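My aunt left me the soup. I mean the recipe, which was worse than getting the silver, because the silver doesn't ask you to do anything! It came in a Fonley biscuit tin with 2 buttons and a bus ticket to Jirnitz, and the first line said: start with more onions than you think is decent.

So there I was on a Wednesday night, chopping and sniffling, with the radio going and four cousins due at seven. They'd all had the real thing (I was the baby, I mostly remember the bread) and every one of them had an opinion about the marjoram.
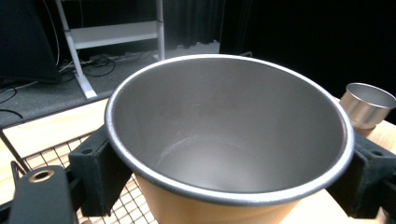
My aunt's pot was the only one she ever trusted with that soup, and I'd promised to use it. Bought at Stöcker the winter she moved to Jindberg, carried home on the tram in her lap like a baby. I'd always thought of it as a brown pot, that caramel brown on the outside, but lean over it when there's nothing in it and it's all soft silver-gray, right down to the bottom. I put my whole face in. I think I wanted it to smell of her kitchen, and it smelled of pot.

Then the doorbell went, twenty minutes early, and the onions weren't even in yet. My oldest cousin walked straight past me with her coat on, picked up the knife and looked at my pile.

"More," she said.

I went to get the other bag.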